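I've been putting off writing about the washing because it felt a bit daft, but Ruth Marulanda asked in the comments back in November how I keep on top of it in a small place, and the true answer is badly. So this is what I've changed since.

The biggest thing is the stool. I used to dump everything straight on the tiles and then fold myself in half 60 times to pick it up again, and my back had opinions! Now the basin goes up on the little blue plastic stool (bought for the children to sit on, never once sat on) and I sort from there. Whites come off first, then the pale things, and the black and navy wait till last. I do it by the sliding door, next to the shoes and the bikes, which I know isn't very glamorous, but the light is good and there's nowhere else.
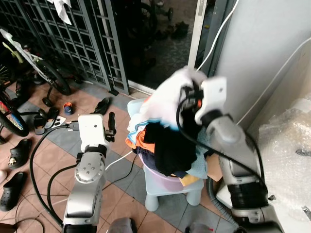
Shoes, while we're on the subject

I did buy a rack. It came from Skivby, it took me a whole evening to put together, and it holds 9 pairs if you're strict about it. We are not strict about it. Slippers and clogs and small sandals get kicked off wherever the foot happened to be, and I've decided I can live with that so long as there's a clear path to the machine.

Selma Angelovski lent me a folding hamper to try and I gave it back after a fortnight (sorry Selma). Lovely thing, but it kept flopping over, and I could never find the one sock at the bottom. A heap on a stool you can at least see.

The machine itself is a top loader, and I'd never go back to a front one. You can chuck in the tea towel you forgot! I leave the lid up between loads to let it air. 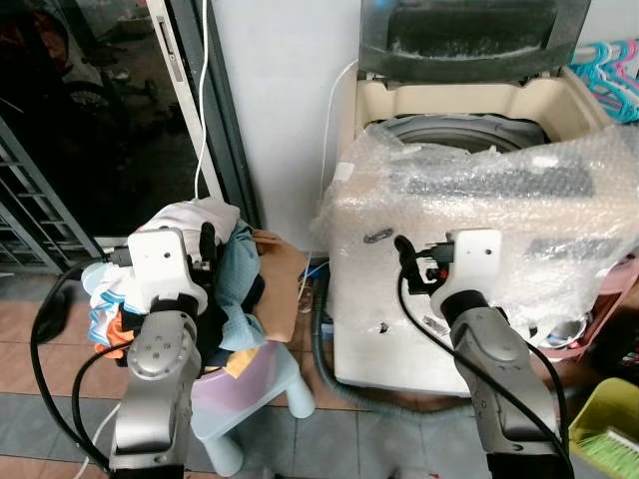
My other rule is two loads a day at the very most, and none on a Sunday. I broke it last weekend after the trip to Kerthorpe, when everybody came home muddy to the knees, and I was still pegging out at bedtime. Never again. Next on my list is some sort of shelf for the powder, which at the moment lives on the kitchen windowsill next to the basil. Tomoyo says hers is just a plank on two brackets, so I might have a go at that.

Get new posts by email. Enter your address to subscribe. You can unsubscribe at any time.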